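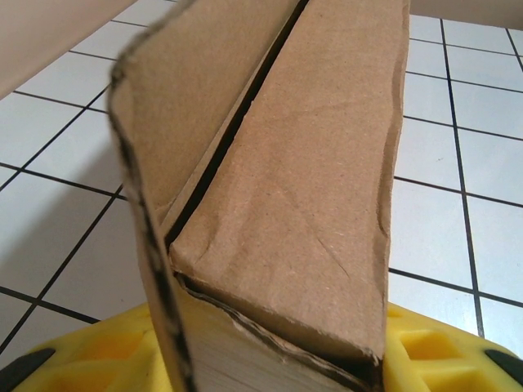 A thick volume in its brown kraft paper cover, with wear along the edges.

Paper-Covered Volumes to Move to New Boxes

12 Apr 2024

The Petisside Library has begun the second part of its work on the Ludia Collection, the group of account books, letter books, and bound ledgers that came to the library from the former Ludia trading house. The first part, completed in December, was a shelf-by-shelf survey of condition. The present work covers the paper wrappings on the bound volumes and the boxes in which they will be stored once they leave the old stack room for the Amadi Annex.

The survey listed 300 bound volumes. Of these, 78 were found in kraft paper covers of one kind or another. Most were put on by clerks of the trading house, who cut the paper from whatever roll was on hand, folded it around the boards, and tucked the ends inside. Some of the covers carry a title or a year in ink. Many carry nothing, and readers who have worked with the collection will know the difficulty of finding a particular year on a shelf of plain brown spines.

Kraft paper is a strong and practical material, and it has protected the cloth and leather beneath it from a great deal of handling. It does not last forever. Covers of this type tend to fail first at the outer edges, where the paper bends over the board and rubs against its neighbor each time a book is pulled. The edge darkens, softens, and begins to fray. Creases in the middle of a cover are less serious, although a deep crease can become a tear if the volume is opened flat without support. The collections office has graded each cover on these points and entered the grade in the catalog record.

Readers have asked whether the old covers will be thrown away. They will not. A cover that still holds its shape will stay on its book. A cover that has come away from the boards will be removed, pressed flat, and kept in a folder under the same shelf mark, so that any writing on it can be consulted. The library regards the covers as part of the history of the volumes and will not replace them with new paper for the sake of appearance. At the time of writing, 43 volumes have been reviewed under this rule.

Cuiping Zeng, Head of Collections Care, is responsible for the work. "The smudges and the torn corners tell us which books the firm used every day," she writes in her report to the director. "I would like a reader fifty years from now to be able to see that. Our duty is to keep the paper from getting worse, and a good box does most of that for us."

The boxes are supplied flat by Darkis, in two sizes. The larger takes the day ledgers, which are thick and heavy and should be boxed one at a time. The smaller takes the letter books. Each arrives as a single sheet of brown board, already cut and creased, and is made up only when it is needed. Flat sheets occupy very little of the workroom, and a box that has been standing empty on a shelf for months is seldom still square. Every crease is bent once before any panel is raised, and the side flaps go up ahead of the ends. Panels should be lifted a little at a time. Board that is forced along a crease will split on the outside of the fold, and a split box is not used for storage.
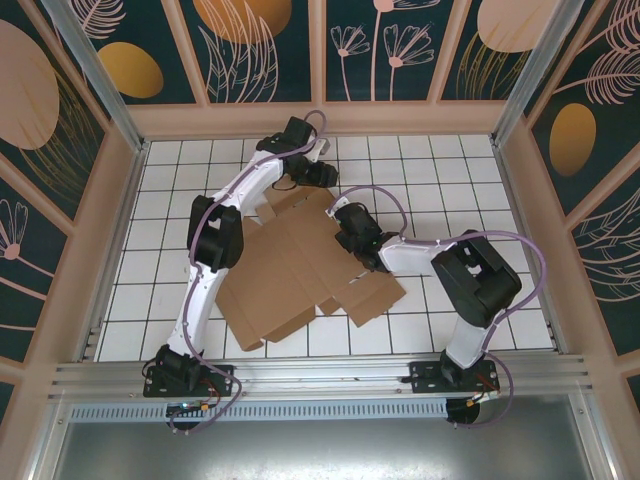 Once the flaps are up and the ends are locked, the box is left closed overnight with a sheet of folded tissue inside. The volume goes in the next day, spine down if it is one of the heavier ledgers and flat if it is a letter book. Loose covers are never packed in the same box as the book they came from. The fit should be close enough that the book does not slide, with room left for two fingers at one end so that it can be lifted out by the boards. Where a volume is narrower than the box, the space is filled with a strip of board folded to size. Crumpled paper is not used as filling anywhere in the collection, as it shifts during transport and can catch on a frayed edge.

Labels are placed on the short end of the box, in the lower left corner, and give the shelf mark, the years covered, and the condition grade. The title, where there is one, is copied as the clerk wrote it, including spelling. A second copy of the label goes inside the lid. This was agreed with the reading room staff, who pointed out that outer labels are often lost from boxes that are requested frequently.

Access during the work

The Ludia Collection remains open to readers. Volumes that are being reviewed or boxed are marked "in process" in the catalog and can usually be made available with two working days' notice. Requests should be sent to the reading room desk and should give the shelf mark in full. Readers who have a regular order for a run of ledgers are asked to send the list again, as standing orders placed before December were not carried over to the new request forms.

Volumes in kraft covers will be issued on a book rest. Readers are asked to:

Open the volume no farther than the rest allows.
Turn it by the boards and leave the paper cover alone, even where a flap is lifting.
Leave any loose piece of cover paper on the desk and tell a member of staff.
Return the volume to its box with the label facing out.

Photography for private study is permitted as before. The inside faces of the covers may be photographed only with the help of staff. In several cases the clerks reused paper that had already been written on, and some of these notes name private persons. The library is preparing guidance on this matter and will publish it in a later issue.

The move to the Amadi Annex

Boxed volumes will be transferred to the annex in shelf mark order, beginning with the day ledgers. The annex shelving has been set to the height of the larger box, and the letter books will be housed in the bay nearest the door. Shelf marks will not change. Readers who cite the collection in published work do not need to revise their references.

A short display on the paper covers is planned for the entrance hall once the transfer is complete. It will include the cover of the earliest ledger, on which a clerk worked out a column of freight charges and then crossed it through. Questions about the display or about the boxing work may be addressed in writing to the Office of Collections Care, Petisside Library.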